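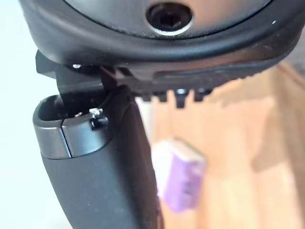
Kukville hut users, Saturday, 10am start (late, kettle). Fiorella chairing, Thandeka taking notes. Last minutes read and passed. First thing was the front gate latch, again. Thandeka wants the new one fixed with hex socket screws, sunk into the hole with a bright silver rim round it like in the photo, so bags and sleeves don't catch. Fiorella fine with that as long as there's an allen key on the hook by the door. Lehner quote is $254 fitted, Zollis $272 but sooner. Went with Lehner.

2. Water tank
Level was at 87 cm on the stick last visit. OK for now but need rain before September. Gutters on the south side full of gum leaves – Fiorella to bring the long ladder. Talk about a second tank, no decision, too dear this year.

3. Bookings
Jikau walking group want both nights of the long weekend, 12 people. Agreed, same rate as last year. They have to take there own rubbish out. Thandeka to email them and ask about the trailer as well, parking is tight if it comes.
Calendar on the website still shows last year's school holidays. To be fixed.

4. Linen and clothes
Doonas stay white, easier to bleach. Long discusion about whether guests bring their own covers. Yes from winter on, hut supplies pillows only. Clothes left on beds, t-shirts mostly, go in the tub under the stairs for one month then to the op shop. Fiorella not keen on posting things back, postage cost too much last time.

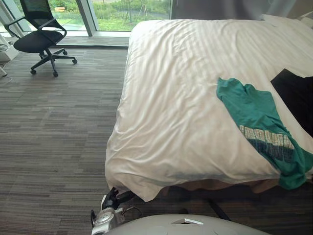 5. Firewood
Two trailer loads left, mostly wet. Stack to be moved under the verandah and tarped. Colour of tarp not minuted.

6. Other business
Possum in roof. Carried over.
Closed 11.40. Next one at Thandeka's, bring a chair.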